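4. Soaking instructions and what cooks did with them

4.1 Recipe wording

The Imen collection holds 242 recipes that begin with dried beans, chickpeas or whole peas. We read each of them for a single thing: what the cook is told to do before the pot goes on the stove. Most say to soak the beans overnight. A smaller group gives a number of hours, and a few give a quick method in which the beans are brought to a boil, taken off the heat and left to stand with the lid on. The rest say nothing at all, or open with "drained soaked beans" in the ingredient list, so that the instruction has to be worked out from the state of the ingredient.

"Overnight" is the problem word. It reads as a length of time but it describes a habit. A cook who puts beans in water after supper and starts lunch late the next morning has soaked them for much longer than one who remembers at midnight and gets up early. Both have followed the recipe. Older recipes in the collection often name a start and an end instead ("put to soak when you clear the table, cook when the bread is out"), and these turned out to be easier to follow for cooks who keep regular hours and close to useless for those who don't.

Salt is treated even less evenly. Many of the recipes warn against salting before the beans are tender. Others salt the soaking water as a matter of course. A third set adds salt at the start of cooking without comment. We coded these separately, and where a recipe gave two conflicting instructions (this happens mostly in recipes that were copied from a neighbor and then annotated) we kept both.

4.2 Diaries

The diaries come from 27 households in Nirkia and Cinberg that cook dried beans at least once a week. They were recruited through the evening classes of the Majumder Cooking School and by word of mouth. Each household kept a notebook by the stove and wrote an entry every time beans were cooked, giving the kind of bean, the time it went into water, the time it came out, whether the soaking water was kept, when salt was added and how the beans were judged to be done. Emilian Grecu visited every household at the start of the period, copied out the entries at the end and read back anything he could not make out. The final set has 526 entries.

A few entries had to be handled by rule. If a cook wrote a part of the day in place of a clock time ("before bed"), we used the hour that the same household gave on other days. If there was no such hour the entry was kept for the analysis of salt and left out of the analysis of time. Entries for canned beans were dropped before the set was counted. Entries for lentils were dropped too, as the cooks did not think of lentils as something one soaks and said so with some force.

Figure 3. Capped tubes standing in a wooden rack.

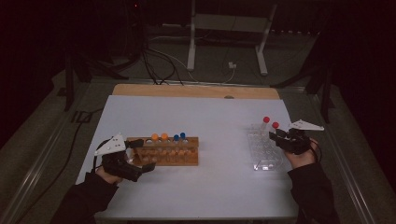 Why did cooks who owned a recipe that called for an overnight soak so often use a shorter one?

They forgot to put the beans in water the evening before. It is the reason written down most often in the notebooks, and it came up again in the closing interviews. A cook who forgets has three choices: cook something else, soak for the hours that are left, or use the quick method. Households with children nearly always took the second. They put the beans in hot tap water first thing in the morning and started cooking when the afternoon allowed it. Several said they had stopped thinking of this as a shortcut and now did it even when they had remembered.

Forgetting was not spread evenly over the week. Entries for Saturday show the longest soaks in both towns, with beans going into water on Friday after supper for a meal that was planned in advance. Weekday entries are shorter and more varied. One Cinberg household soaked a large batch for the weekend, froze it in portions without cooking it, and used it through the following days. We counted each meal from such a batch as its own entry and gave it the soaking time of the batch.

4.3 How cooks judged that beans had soaked enough

Few cooks went by the clock alone. The notebooks describe a set of small tests, and most cooks used more than one. The commonest is to split a bean with a thumbnail or a knife and look at the middle. A bean that is the same color all the way through is ready, while one with a pale or chalky center goes back in the water. Others looked at the skin. Beans take up water first near the hilum, and the skin wrinkles before the inside has swelled to fill it, so wrinkled beans were read as half done. A cook who used large white beans almost daily said she listened for it: soaked beans stirred with a hand sound dull against the bowl and dry ones rattle.

Chickpeas were the exception. They were soaked longer than any other kind and trusted less. Cooks who would boil a half-soaked black bean without a second thought would put off a chickpea dish until the next day. Baking soda appears in the diaries almost only with chickpeas, usually as a pinch in the soaking water, sometimes rubbed onto the drained chickpeas and left for 20 minutes before rinsing. Those who used it did so for hummus and other purees, where a soft skin is wanted, and left it out for stews and salads. Two notebooks complain of a soapy taste, both after the soda had not been rinsed off.

The age of the beans was mentioned often and measured never. Cooks had no way to know it. Packages carry a date for sale but not a date of harvest, and beans bought loose at the market carry neither. What cooks did have was memory of the last pot from the same bag. If that pot had been slow, the next lot went into water earlier, and this adjustment is visible in the entries wherever a household used one bag over several weeks.
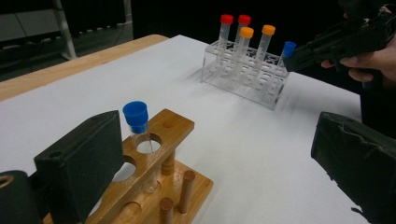 Whether the soaking water was kept depended on the bean as well as on the cook. Black beans were cooked in their soaking water by most households that cooked them, for the color of the broth. White beans and chickpeas were drained and rinsed. Red kidney beans were always drained, and every household that used them also boiled them hard at the start before lowering the heat, a step that many of the Imen recipes leave out. When asked, the cooks said they had learned it at home or in a class. This is one of the places where practice was safer than the printed text, and editors of new collections would do well to write the step in.

4.4 Salt

Cooks who had been taught that salt keeps beans hard went on salting late, including those who had tried salting early and found no harm in it. In the interviews they gave taste as the reason as often as texture - it is easier to correct a pot at the end, when the broth has cooked down, than to guess at the beginning. Cooks who salted the soaking water had mostly picked this up from a friend or from a class, and they described fewer split skins. We cannot confirm this from the notebooks, which record doneness but not how whole the beans were.

Tomatoes, vinegar and lemon juice were held back until the beans were tender in nearly every entry that includes them. On this point recipes and practice agree. The few entries in which tomatoes went in early all note a long cooking time, and one ends with the words "hard at eight o'clock, ate eggs."

4.5 Limits of the diaries

The households like beans and cook them often, so their entries say little about people who buy a bag twice a year. Writing a thing down may also change it. Some cooks told us that they soaked more regularly during the study because the notebook was lying there. Water hardness differs between Nirkia and Cinberg, and we did not measure it, though the Cinberg cooks who had moved from Nirkia said that beans took longer in their new kitchens. The two towns also buy from different markets, and a slow pot in Cinberg may come from the bag as easily as from the tap. We return to this in Section 5, where cooking times are compared for the two kinds of bean that were sold in both towns by the same dealer.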